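Section 4. Preparing the Flalo 2708 Water Filter for First Use

The steps in this section apply to all Flalo countertop filters supplied by Endik with an Orkex cartridge. Read the section in full before connecting the unit to a faucet. Use cold tap water only, and keep a mug or pitcher within reach.

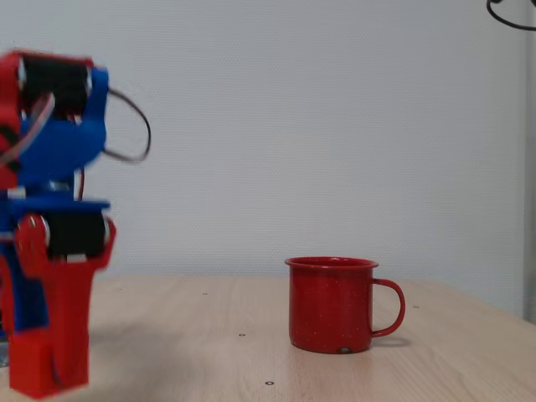
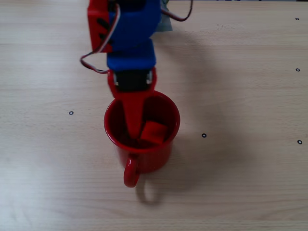

According to a reader of the previous edition, the first flush left fine black dust in the sink, and the guide ought to have mentioned it sooner. The dust is carbon from the new cartridge. It is harmless and clears during Step 6.

4.1 Installing the cartridge

1. Wash your hands. Remove the cartridge from its sealed bag and discard both end caps.
2. Stand the cartridge upright in cold water for 15 minutes.
3. Turn the housing cover counterclockwise and lift it off. Check that the rubber ring lies flat in its groove.
4. Insert the cartridge with the arrow pointing up. Replace the cover and tighten it by hand.

CAUTION: Do not use a wrench on the cover. Overtightening may crack the housing and is not covered by the warranty.

4.2 Flushing

5. Attach the hose to the faucet adapter and open the cold tap slowly. Air will escape from the spout for a short time.
6. Run 2 gallons of water through the filter and discard it. If the water is still gray, continue until it runs clear.
7. Close the tap and inspect the hose connections. If a connection drips, release the pressure before tightening it.

Note: Cloudy water that clears from the bottom of a glass upward contains trapped air — no further flushing is needed.

CAUTION: Never run water warmer than 100 °F through the unit. Hot water damages the cartridge, and a damaged cartridge must be replaced even if it looks sound.

4.3 After periods without use

If the filter has stood unused over a vacation, repeat Steps 5 through 7 before drinking. Units stored in an unheated room during January or other cold months must be drained first. Households served by the Korletey water district should also see Section 7, which covers hard water and the optional scale screen.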